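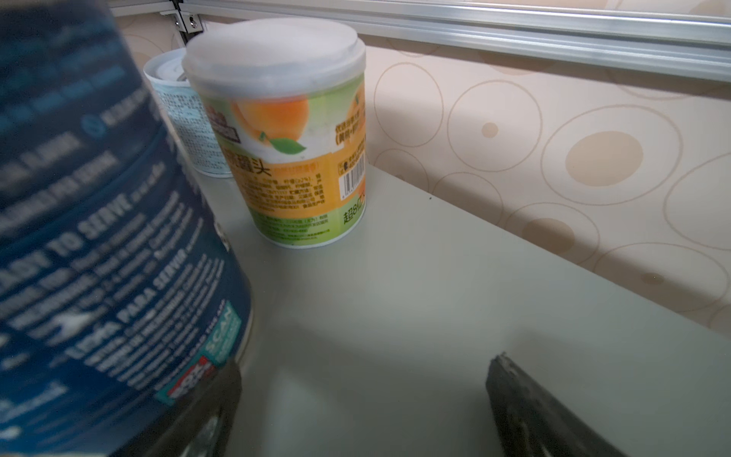
May

Blocking day for the Ultau shawl. Pinned out at 7 a.m. on the spare bed, foam mats under a cotton sheet. Steam only, iron held clear of the fabric. The wool had been soaked for the first sample and I did not like how far the edge dropped, so this time no bath.

Gauge before blocking was 22 stitches to 10 cm. After, 20. The lace repeat opened as it should along the spine but is still tight at the left wing, rows 88 to 104. I checked my notebook and that stretch was worked on the metal tip after the bamboo one split. Same nominal size, 4 mm. The calliper gives 3.8 for the metal. I shall rip back to row 87 and work it again on the replacement, which came in the post and measures true.

Lifeline is in at row 80, so the loss is small. White crochet cotton, threaded through the small hole on the interchangeable needle. I used to run lifelines with dental floss, waxed, but it left a mark on the pale grey.

Yarn remaining: one full skein of Imari and a part skein that weighs 30 g. The edging is a knitted-on one, eight stitches at the narrow point and thirteen at the wide, and takes one live stitch every second row. On the swatch the edging used more than the pattern allows for. If the part skein does not reach the tip I shall have to break into the full one, and the dye lots differ. Alternate skeins for the last two repeats to blur the join. Should have done that from the start.

Frøydis Wallin sent her corrections to the chart. The error is on row 61, where the double decrease is drawn leaning right and should be centred. It does not alter the stitch count, so I would never have found it by counting. Hers is the better looking spine. Mine has a slight kink there which I can see when I stand at the door and cannot see close up. Leaving it.

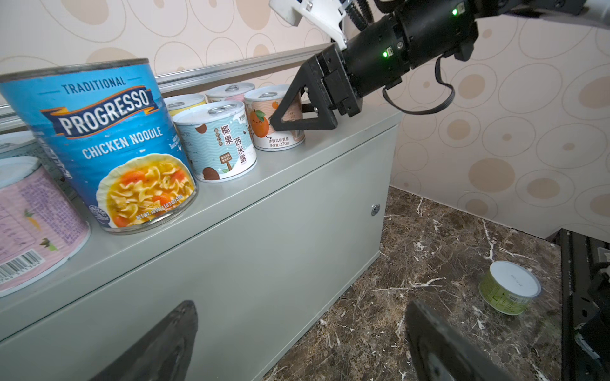 Nobuhle Mtshali wrote back in the evening that she would not steam it at all, that a superwash wool grows under its own weight whatever is done to it, and that I should measure again after it has hung for a night before I trust the 20. Fair. The shawl is not superwash but the edging yarn is, and I had not allowed for the two behaving differently along the same seam. I have put a swatch of each on a clothes hanger with pegs at the bottom edge. Will measure both at breakfast.

Also worked out the size of the blanket. The Štěpánek pattern is written for strips, joined with a three-needle cast-off, and gives no total for the stitches in the border. Picking up three for every four rows on the long sides and one for one on the short, I get 1,867, which is odd, and the rib needs an even number. One extra in the last corner. My longest cable will not hold that many without cramming, so 2 cables joined end to end, with the connector taped. The join snagged last winter on the cardigan.

Ordered stitch markers, the locking kind. The open rings fall off when the work is turned.

Wrote the Inia socks into the back of the notebook so I stop relying on memory: cast on 64, rib 15 rounds, leg 60 rounds, heel flap over 32, slip the first stitch of every row. Second sock is at the gusset. Picked up 17 down each side where the first sock has 16. Left it at 17, decreased one more round, and made a note against it.

Hands sore at the base of the thumb. Stopped at nine.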